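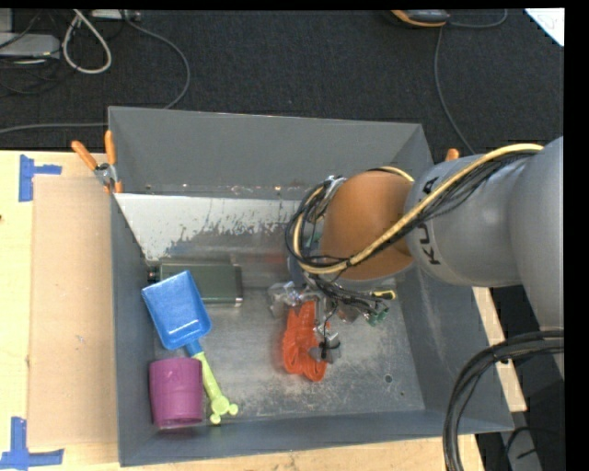 The town of Cluvdale has voted to start charging people who don't live there to sit on the sand at Nondance Beach, and the people who don't live there have taken it about as well as you'd expect. The fee is six dollars a day per adult, Memorial Day to Labor Day. The money is supposed to go to water safety, a phrase that took up most of a page in the proposal and which, once you get to the itemized list at the back, means two new lifeguard chairs, a first aid cabinet with a working latch, and throw lines. A throw line is a rope. Picture the orange coil at the bottom of that gray bin, add something that floats, and you have the line item that kept a room full of adults talking until 11 at night.

The existing ropes, as anyone who has walked past the lifeguard shack knows, have been out in the sun for years and have faded to the color of weak tea. The new ones will be orange and 100 feet long. No one at the hearing spoke against rope. Several speakers wanted it on the record that they were in favor of rope, had always been in favor of rope, and resented the suggestion that by opposing the fee they were somehow against it.

By then the story had already gone further than it deserved. A regional TV station ran it under the words BEACH WAR, with footage of a very calm beach. A columnist in the city called Cluvdale "a gated community without the gate," which several residents have repeated to me as if it were a compliment. The petition against the fee, started in Ulterham, reached 2,541 signatures in its first week. Ulterham, for newer readers, is the next town over. It has no beach. It does have the only affordable gas on that stretch of road, and there was some dark talk from the microphone about what might happen to out-of-town customers if this sort of thing caught on.

The town opened an online comment page and got 382 comments before closing it. I read them, so you don't have to. A fair number are thoughtful. People who grew up swimming at Nondance and moved one town over for the cheaper rent don't like being told they are now visitors, and I can't say I blame them. One woman worked out what a summer of afternoons would cost her with two teenagers who count as adults under the rules, and it came to more than her car insurance. Quite a few Cluvdale residents wrote in to say they would happily pay a bit more tax and leave the beach alone. Quite a few others wrote in to ask who exactly those people thought they were speaking for.

The rest of the comments are about parking. There is one about geese, which runs to four paragraphs and makes some good points.

The real argument got going late in the evening, when a lawyer for a civil liberties group asked how the town planned to check who lives where. The draft said beach staff could ask for "proof of residence." She wanted to know whether that meant a driver's license, what happened to people who don't have one, and whether a 19-year-old in a booth would be asking everybody or only the people who struck him as being from somewhere else. It was a good question and it got a poor answer, which was that staff would use common sense. There was a groan from the back rows. I have been going to these hearings for years and I had never before heard a groan with that much agreement in it.

To its credit, the council rewrote the section on the spot. Residents will now get a tag in the mail with their January water bill, transferable within the household, and anyone without a tag pays. No licenses, no questions. Renters whose landlord pays the water bill will have to pick theirs up at the town clerk's window, which closes at four and for lunch. I asked whether it might stay open later one day a week. I was told this was being looked at.

Where the rope money goes is less settled. Ravn, the supplier that won the contract for the chairs and the lines, has quoted a delivery time that lands well after the beach opens. So the fee will start before the things it's paying for get there. The town says it may borrow equipment in the meantime. It didn't say from whom, though I did notice the Ulterham fire chief studying the ceiling.

The petition's organizers say they'll ask the county to review the vote, on the grounds that part of the parking lot was repaved with county money and is therefore partly theirs. The county has not said whether it wants any part of this. The council, for its part, will take up a proposal to let Ulterham residents in at half price on weekdays, and to settle whether Friday is a weekday. Under the current draft it stops being one at noon.

Doors open at 6:30 in the high school cafeteria. Speakers get three minutes each and need to sign up on the sheet by the door before the meeting starts. Written comments can be left in the slot at the clerk's office, including after four. Bring a cushion, the benches are attached to the tables and were built for seventh graders.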